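The Long Way to Prirkard

by Jasmina Softić
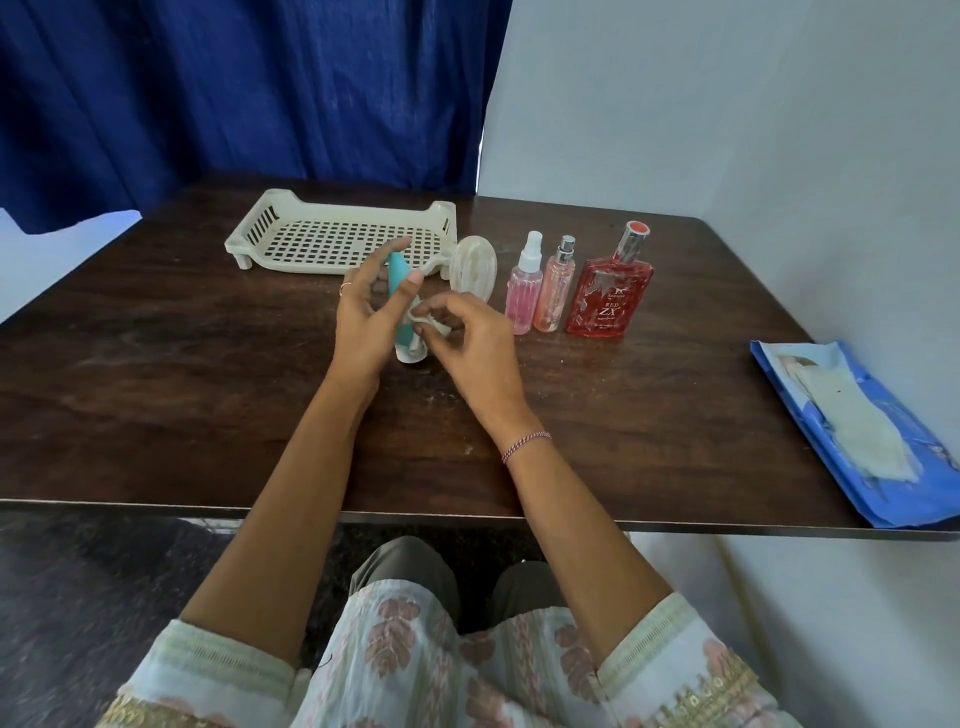 Hands at the brown table.

My grandmother kept a bakery in Vistdale for most of her life, and when she sold it she kept the delivery van, which everybody in the family thought was a mistake. It was a square old van the color of weak tea, with JOLLETTI BREAD painted down both sides, and it had a back door you had to lift and shove at the same time. She was seventy-eight that summer and I was nineteen, home from my first year of college with a bag of laundry and no plans, and one evening in June she put down her fork and said she would like to go to Prirkard, and would I drive.

Prirkard is 200 miles from Vistdale if you take the highway. My grandmother did not care for the highway. She had a map that had been folded so many times it was coming apart into squares, and she dealt the squares out onto her lap one by one as we needed them, like a woman playing solitaire. This meant that for a good part of the morning I was driving toward a town that was on a square she had put back in the glove compartment.

"Left at the church," she would say, and I would say which church, Nana, and she would say, well, the one on the left.

We had a loaf of rye with us, and a jar of plum jam, and a thermos of coffee so strong it made my ears ring. We also had, in a shoebox between the seats, a sourdough starter. She had told me it was the reason for the trip. A woman named Quezada had given it to her the year she opened the shop, when my grandmother was newly married and could make exactly one kind of roll, and now Mrs. Quezada was in Prirkard living with her son, and her own starter had died over the winter when the power went out and the kitchen froze. She had mentioned it in a Christmas letter, down at the bottom, after the news about her knees. My grandmother had been thinking about it ever since.

"You could mail it," I said. "People dry it and mail it."

"You could mail me," she said, "but I wouldn't like it."

Somewhere past the reservoir the starter began to climb. It was a hot day and the van had never had any air conditioning, and I suppose a thing that has lived all its life in a cool pantry gets ideas when you put it over an engine. First the lid lifted a little, and then it lifted a lot, and then there was a soft gray blob coming over the side of the shoebox and making its way toward the gearshift. My grandmother said a word I had never heard her say. I pulled over by a peach stand and we scooped what we could back into the crock with the jam spoon, and the girl at the stand came out to look and ended up going home with a cupful in a paper coffee cup, along with a full set of instructions on how to feed it, which took my grandmother twenty minutes to give and which the girl wrote down on a peach bag.

After that it seemed to get easier between us. I had been a little short with her all year, on the phone, the way you are when you are unhappy somewhere and don't want to be asked about it. She didn't ask. She told me instead about her first two years in the bakery, when she cried in the flour room so often that my grandfather put a chair in there for her. He never mentioned the chair and neither did she. It was just there one morning, with a cushion on it.

"Did you ever think about quitting?" I said.

"Every Monday," she said. "Turn here. No, not here, that's somebody's driveway."

It was nearly dark when we got to Prirkard. Mrs. Quezada was out on the porch in a housecoat with the light on behind her, smaller than I had pictured, and she had plainly been out there a good while. My grandmother climbed down from the van by herself, wouldn't take my hand, and carried the crock up the walk in both arms. Neither of them said hello. Mrs. Quezada lifted the lid and put her face right down close to it and breathed in.

"Oh, you've kept her sour," she said.

"I kept her how you gave her to me," said my grandmother.

They went inside, talking already, both at once. I could hear cupboards opening and somebody asking where the big bowl was. I stayed out on the step a few minutes with the end of the rye bread, and then I went around to get the bags, and lifted the back door, and shoved.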